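Learning from Demonstration, Unit 4
Handout: Gathering examples in a lived-in room

In the previous unit we treated the data set as given. We had pairs of observation and action, and we asked only how to fit a policy to them. This unit goes one step back and asks where the pairs come from. For the course project each group will gather its own examples with the hand-held gripper, in the student residence at Sudton, and the quality of your policy in December will depend very much on the care you take now.

The task is simple to say: small packaged things go from the bed into a box, or from the box onto the bed. The camera sits on the gripper, so the learner sees the fingers in each picture together with whatever they are moving toward. Before the approach begins the jaws should be open, and the target should already be in view.

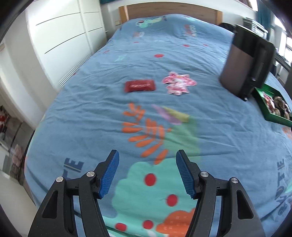

Judit Vass

1. What is one example

One example begins when the gripper is open and away from the object, and ends when it is open and away again. If you close the fingers, miss, and close again, keep the whole thing. The second try is a correction, and corrections are valuable to the learner. What we discard is only the case when the operator has stopped to talk or has changed his mind about the target.

Last year the Latamine group delivered 735 examples and we could use 117 of them. The remaining ones had been cut too early, in most cases before the fingers had opened. It was a pity, as the hand work itself was good.

2. Variation

Please vary the start position of the hand, the order of the objects and the place of the box. Do not vary the speed on purpose. Move at the pace you would use for handing a cup to somebody.

A patterned bed cover is harder than a grey table, and I ask you to keep it. A policy trained on a plain background often learns that any patch of colour is an object. With printed shapes under the packets it must find a better rule. Soft wrappers deserve extra examples, for they change their shape when the pads press on them and the same grasp seldom looks the same twice. 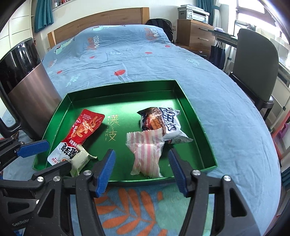 When several packets lie over one another, decide which one you will take before you start recording, and write it in the log. The learner does not read your thoughts. If two operators choose differently in the same situation, the policy may go to the middle, between both targets, and take neither. We called this averaging in Unit 2, and the Veres notes give the derivation for squared loss.

3. The log

Write one line per example: operator, target, start side, and whether the object was released where you intended. Use the Julometti sheet and do not add columns to it. Remarks go at the bottom of the page.

For the tutorial, bring nearly finished logs and one example which you are not sure whether to keep. We will look at them together and discuss where you would cut.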